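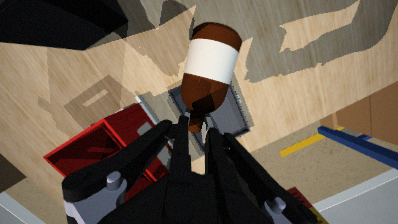 Week 6: What a label is allowed to say

Readings for Wednesday: Requena, chapter 3; the Overgaard handout. Skip the Mondal appendix unless you enjoy tables.

We ended last week on the claim that labels inform buyers. I want you to doubt it. A label is written by the seller, paid for by the seller and read by a person standing in an aisle with a kid pulling on one arm. Calling that "information" is generous.

Start with "natural." Requena says shoppers take it to mean less processed. Maybe. Her survey had 300 people in it and asked them what they thought the word meant, which is a good way to make people come up with a meaning. I'd like to know whether any of them would have thought about it on their own.

Overgaard's Gamage study is better. He put the same cough syrup in two shops, one with the dose in large type and one with the standard label, and followed 2,000 sales. Calls to the pharmacist fell in the large type shop. He credits the type. The large type shop also had a new pharmacist that spring, and he gives this one footnote (p. 41). Read the footnote.

Then there is the Miron case. Miron sold a vinegar as "aged" and, when asked how long, said the word described a style. The inspector accepted this! Malou Oddsson thinks the inspector was right under the rules as written, and I have come around to agreeing with her, though I don't like where it leaves the buyer.

Terms you need:
Puffery: praise too vague to be tested ("finest").
Claim: a statement somebody could check.
Front-of-pack: whatever faces the shopper. Usually puffery.

Be careful with Riis on warnings. She says longer warnings get read less, and cites around 700 interviews. Most were done by phone, with people describing labels from memory. I would not build a paper on it.

To hand in: 600 words on one label in your kitchen. Mark each phrase as puffery or claim and say how you would check the claims. "I would look it up online" is not a check.

Sign up for our newsletter to get course updates. You can unsubscribe at any time.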